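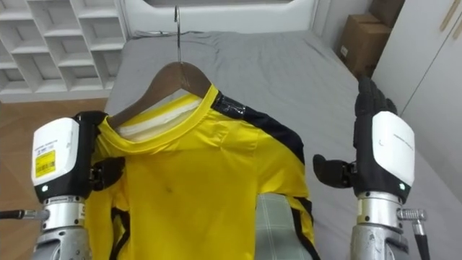 Lidora two-arm cell: setup and upkeep gallery

Posted 11/01/2025 by Guilan Hao

The garment cell at Idley runs two arms, each with a multi-fingered hand on a white wrist housing. It was moved from the Flinholm shop to the furnished bedroom, and the base was shimmed and leveled again before any motion was allowed. These notes go with the check at 2,184 hours. The previous one was at 1,778.

Hanger hold, both arms up

The left hand has the yellow jersey pinched at the shoulder, against the wood of the hanger. The right hand is open beside it, fingers up, not touching the fabric. Green indicators are lit on both wrist housings.

We use this pose for the grip check. The left hand holds for 3 minutes at the normal force setting while Adelino Cunha logs finger current. A slow rise in the log means a tendon needs retensioning. A step means a slipped fingertip pad.

Cables

Each forearm has a black cable with a metal connector. Seat the connector by hand and turn the collar until it stops. Do not use pliers. Leave enough slack for full wrist rotation in both directions, then run the wrist through its range at low speed and watch the cable for pull at the connector.

On this check the right connector was a quarter turn short of its stop. Tuấn Hoàng reseated it and cleared the fault log. The dropouts we had been seeing on that side have not come back.

Fingertips

Wipe the pads with a damp lint-free cloth before every session. Fleece and brushed knits load them up fastest. Replace pads in full sets, left and right together, and rerun the zero routine with the hands empty. Old pads go in the bin marked Meesuk, for the wear measurements.

Wrist labels

Read the serial from the housing into the log each time a wrist is swapped. Clean around the label with a dry cloth only. Solvent takes the print off.

Open items

Right thumb zero drifts after a cold start. Workaround is to home the hand twice. New encoder due in December.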